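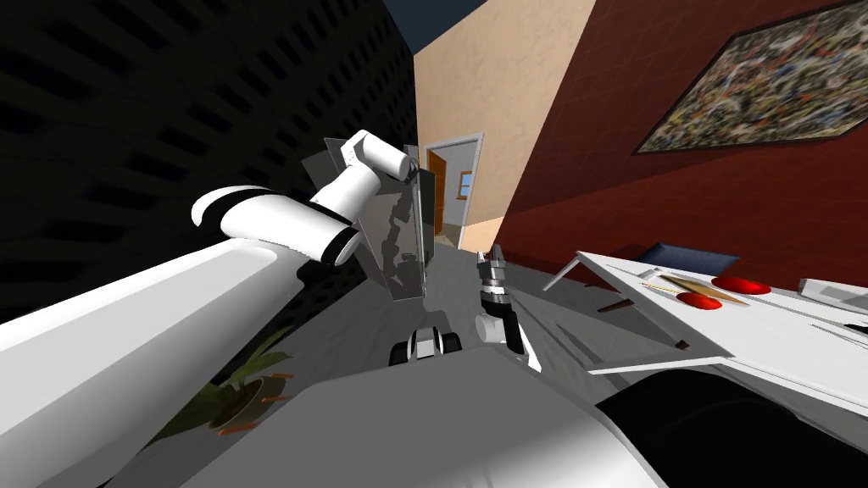
Grey panel, held upright

Landlord wants 38 a month extra for a "garden view". The garden is a bin and a fern. Can I refuse?
Arvo Kuusisto, Treltwood

Check your agreement first. If it's fixed term he generally can't add charges halfway through — fern or no fern.
Leena Jääskeläinen

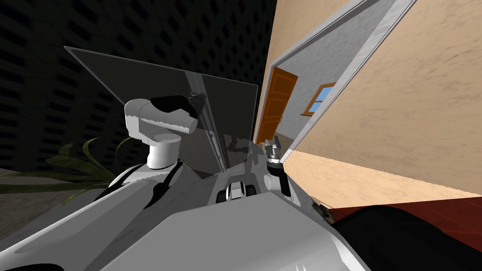

Smoky panel, tilted

Mine tried this in April. I paid.
Estell
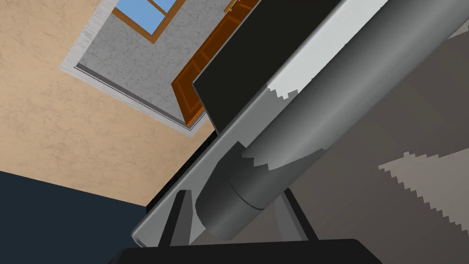 Then I asked for it back in writing and got 3 months' worth. Keep copies, and water the fern.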